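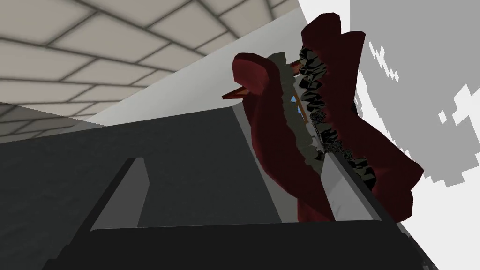
Koltura sells its Bristance package as a rehearsal room for two-arm manipulation: a library of furnished interiors, a dual-arm robot model, a set of loose objects, and a teleoperation layer that records everything the operator does. I ran version 1.4 for most of June on a single workstation, mainly for grasp work on awkward shapes. Convex objects such as cans and blocks are handled well by every simulator on the market, so I spent little time on them. The useful test is something like the dark red, jaw-shaped piece with a jagged row of teeth along each inner edge, where a flat finger plate has to find a face to press against low on the body and the rest of the geometry gets in the way. Bristance ships a good number of objects in this category, and they are the main reason to consider it.

## Installation and licensing

The installer is a single archive. Unpacking and first launch took 20 minutes, most of it spent compiling shaders. The license is tied to the machine and costs 492 dollars per seat per year. Moving a seat to another computer requires a support ticket, and mine was answered the next working day. The floating license is quoted on request.

The manual is adequate on the scene format and thin on the controller. Joint limits and gain defaults are listed in an appendix. Gripper force units are not given anywhere I could find. They are newtons, per finger.

## Contact and grasping

Contact is computed on a convex decomposition of each mesh. The default setting is coarse, and on concave objects it fills in gaps that are plainly open in the visual model. A finger that should pass between two lobes stops in mid-air. Setting `decomp_detail` to `fine` corrects this in most cases, at the cost of load time. I would make it the default.

With the fine setting, grasps behave in a believable way. Objects slip when pressed on a sloped facet and rotate when held off-center. Friction is set per object and not per surface, so a rubber pad and a bare metal finger act the same unless you edit both files by hand. Irkon's simulator does this better, with a material table that covers pairs.

The parallel grippers open and close at a fixed rate. There is a speed parameter in the configuration file, but version 1.4 ignores it — the release notes list this as a known issue, open since February.

## Scenes
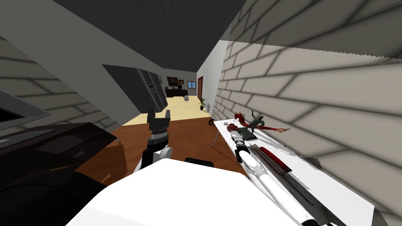
Clearance around the base is the first thing to check in any scene you load. The spawn point is set by the scene author, and in several of the supplied rooms it puts the torso near enough to the table that the planner rejects low elbow positions on one side. Shifting the base back in the scene file fixes it. The change has to be repeated after each update, as the installer overwrites the scene folder.

Visual quality is moderate. Objects are low-polygon with clear facets, and some surface textures turn to stair-stepped blotches at close range. Lighting is even and shadows are soft. None of this matters for contact work. Anyone training a vision model should plan on replacing the textures, or on using the Semeniuk texture add-on, which I have not tested.

Physics and rendering run in separate threads. I measured 59 frames per second with one camera active and no drop in the physics rate when a second was switched on. With four cameras the viewer stuttered but the recorded data was complete.

## Recording and export

Each episode is written as one file holding joint states, gripper commands, object poses and compressed video. Some 3000 episodes fit on the drive I had set aside, with room left. Export to plain CSV works for everything except contact forces, which are dropped without a warning. The Python reader does return them.

Replay is deterministic on the same machine. On a second computer with a different graphics card, final object poses differed slightly in a few long episodes.

## Verdict

**Good:** object library, stable physics thread, complete recordings, deterministic replay on one machine.

**Poor:** coarse collision default, per-object friction, ignored gripper speed setting, scene edits lost on update.

For a lab that needs concave and irregular objects in a bimanual setup, the price is reasonable. For simple pick-and-place, Irkon costs less and has better material handling. I have renewed one seat and let the second lapse until the gripper speed issue is closed.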